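Subject: Re: [shopfloor-list] Restocking fees and the November count

> Has anyone got a decent way of dealing with returns that come in during
> the year-end count? We closed ours in November last year and the numbers
> were off by 132 items. Most of it was returned goods sitting at the back
> that had been refunded but never put back on the books. We use Postidex
> for the mail orders and a plain spreadsheet for the shop. The two don't
> talk to each other. Also, do you charge a restocking fee on opened items?
> My supplier (Ferano) wants us to, and I don't think our customers will
> stand for it.

We had the same trouble for several years. Ours is a gift and toy shop with a small mail order side, and the last full count came to 3,409 items, so probably in the same range as yours.

What fixed most of it was a cutoff. We stop processing returns at 4 p.m. the day before the count. Anything that arrives after that goes into a crate with a sheet of paper taped to the front, and the crate does not get opened until the count is signed off. The customer still gets an email the same day saying the parcel is here and the refund will follow. We have had very few complaints about the wait.

The other part is where the returned goods go the rest of the year. We used to put them wherever there was room. Now they get one shelf, and nothing else is allowed on it. Each item gets a slip with the order number, the date it came in, and one of three words: shelf, supplier, or scrap. If it has no slip it does not get refunded. That sounds strict but it takes a minute per item, and it means the refund and the stock entry happen together.

On Postidex, there is an export for returns under the reports menu, at least in the version we have. It comes out as a plain file that opens in a spreadsheet. The column you want is the one for refund date, not the one for return date. The return date is when the customer asked for the label, and some of them hang on to the thing for weeks. We got this wrong the first time and chased a difference that was only parcels still in the mail. I paste the export into a second tab of the shop spreadsheet once a week and match on item number. It isn't automatic but it has held up.

Soft toys need their own rule. We take them back if the tags are on and they look and smell clean. If there is any doubt they are scrapped, and we eat the cost. Pillura will credit us for seams that have come apart if we send a photo within 7 days. Khương asks for the item itself, so those wait in a box until there are enough to make the postage worth it. I would write down each supplier's rule and pin it near the shelf, because whoever is on the counter will not remember.
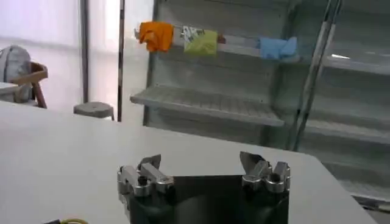
Should you charge a restocking fee on opened items?

We don't, and I would hold off unless Ferano is charging you one first. We tried it for one season on boxed games. It brought in very little, and we spent more time arguing at the counter than the money was worth. What we do instead is give store credit for opened goods and a full refund for sealed ones. It is printed on the receipt and on the slip that goes in the mail orders.

If Ferano does bill you for opened returns, ask them to put the amount in writing per item. Ours started out as a flat percentage on the whole shipment, including the sealed stock, and it came off once I asked which line it applied to.

I can post the slip layout if it's any use. It's half a page and prints two to a sheet. The spreadsheet needs some tidying before anyone else could follow it, but I could send that too after the count.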